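Household Skills, Session 2: Folding on the Bed

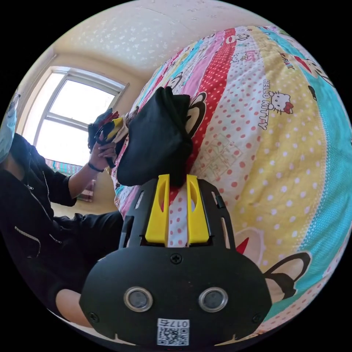
Delia Ojeda wrote back after the last handout to ask whether it matters what you fold on, as she has always used the kitchen table and found her jumpers came out perfectly well. They do, Delia, and please carry on! A table is firmer and kinder to the back. But plenty of us have a table covered in post and homework, and so this week we are staying with the bed, which is large, soft and nearly always free in the middle of the day.

**Before you begin**

Make the bed first, and pull the bedspread as smooth as it will go. A busy cover, with stripes and dots and cartoon figures, is a cheerful thing to work on, and a dark cloth shows up beautifully against it, so you can see your edges. White things on a white cover are another matter (I have lost more than one pillowcase that way).

**Dark cloths and anything thick**

Thick cloth doesn't want to lie flat, and if you fold it in a hurry you get a bundle with creases stacked along one side and a bulge in the middle. Open it out again. Lay it full width, stroke it from the centre towards you with the flat of your hand, and then bring the far edge over to the near one. Wait a moment before the second fold. Turn the finished piece so that the rounded, folded side faces you, as it will on the shelf.

**Where the piles go**

- Heavy things near the foot of the bed
- Small things by the pillows, where they won't slide
- Anything still creased goes back to the ironing basket, with no arguing

Those of you in the Birnau group asked about shelf depth. Mine are 29 cm, and I fold everything to suit them. Measure your own before you settle on a size, and allow a little slack at the front.

**For next time**

Fold one thick item and one thin one at home, twice each, and bring the pair you like least. Hinda has kindly offered the long room again, so there will be space to spread out. We'll start on fitted sheets, and I promise to go slowly.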